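Updated rules for automated driving runs on village roads

The revised practice sheet for the Jastance test cars takes effect in August and applies to every run between Liltenham and Veres. Csaba Major wrote the new version after going through the spring logs with the safety drivers. Please read it before your next shift.

The main change concerns narrow roads without lane markings. The car may stay in automated mode there, but the safety driver keeps both hands on the wheel the whole time. Top speed is 40 km/h, dropping to 11 km/h when passing a parked vehicle with less than a meter to spare. If the map and the cameras disagree on where the edge of the pavement is, take over and log it.
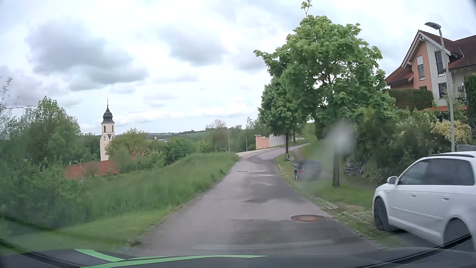
An unmarked road with a bend to the right, a parked car and a trailer on the verge.

Manhole covers, seams and dark patches in the asphalt are not to be tagged as obstacles unless the car brakes or steers for them. When it does, add a voice note within 90 seconds. Bence Kelemen collects the notes and needs the road name in each one.

Windshields must be wiped down before every run, including the short ones. Smudges over tree trunks and poles have been giving us poor labels.

The Tirkau loop stays closed to automated mode until it has 300 km of manual driving. Questions about the sheet go to Csaba.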